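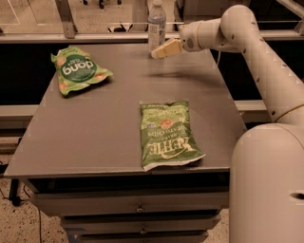 The arm over the snack table, with two bags of chips and a water bottle.

Has anyone had a robot arm put into their stockroom? How did your people take it?

I help run the packing room at a snack box company in Mondville. There are 17 of us, and in October the owners brought in an arm to pick items for the boxes. I was told no one is losing hours, and I believe that, but the mood is strange. My two longest-serving pickers now stand by and sort out whatever it can't manage, mostly soft bags, and one of them told me she feels like a babysitter. I'd love to hear how other places handled the first few months, good or bad!

Marianna Bielecka
We went through this at Leite, and I feel for your picker. What helped us was letting the pickers decide which items went to the arm and which stayed with them (they knew far better than the installer did). Chip bags stayed by hand for 5 months. We also swapped people every two hours, so one person wasn't stuck watching all shift, and we wrote the new duties into everyone's job description, with a small raise. It took some arguing, I'll admit. Ask her what she'd like to learn next, and please ask her soon, before she starts looking elsewhere.

Stestau
Depends on the arm. Ours is fine.

packer1841
Get the "no lost hours" promise in writing. We were told the same thing and by spring the evening shift was down to 28 hours a week. Nice folks, all of them, but they had nothing on paper to point to.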